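Getting my taskbar back

October 18, 2023

So my laptop did its big update over the weekend and when it came back up, all the little icons had slid to the middle of the screen. I gave it two days. I really did try! But my hand has been going to the bottom left corner for longer than I've had this job, and by Monday lunch I was muttering at the thing.

Moving them back is easy once you know where it lives. Right-click on an empty bit of the taskbar, pick Taskbar settings, open Taskbar behaviors, and change the alignment from Center to Left. Done. While you're in there you can switch off Widgets too (I kept opening the weather by accident, every single time I wanted the browser).

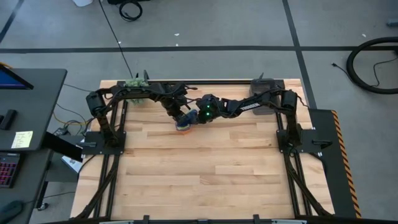
Then there's the matter of the notifications. Mine were popping up over whatever I was typing, mostly from the Clitaseck chat at work, where Vilém likes to send one sentence as six separate messages. Love you, Vilém. Go to Settings, then System, then Notifications, and you get a list of every program that wants to bother you. I turned off the sound for nearly all of them and left the banners on for the calendar and mail. If you click on a program's name, and not on the switch next to it, you get more choices, like whether it's allowed to sit at the top of the pile.

The other thing I changed was the startup list. My old machine took forever to get going in the morning and I'd started to think this one was catching the same disease. Press Ctrl, Shift and Esc together and the Task Manager opens, and there's a section called Startup apps. I found 18 things in mine. Eighteen! One was a helper for a Viklund printer we gave away when we moved. I right-clicked and chose Disable on everything I recognized and didn't need, and left alone anything I couldn't identify. Sabina says I should look those up one by one. Sabina has more free evenings than I do.

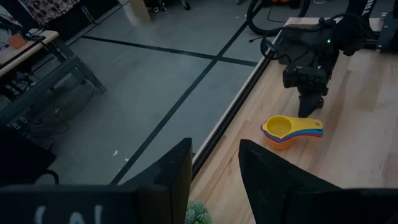

Yellow cup on top, the rest of the measuring cups stacked underneath.

What I still haven't fixed is the right-click menu on files. The short version hides half of what I use, so I'm forever clicking "Show more options" to get to the old one. You can hold Shift while you right-click and it goes straight to the long menu, and that'll do for now. There's a registry edit that changes it for good, but the last time I touched the registry I lost the sound for most of September, so I'm leaving it be.

If you know a gentler way, the comments are open.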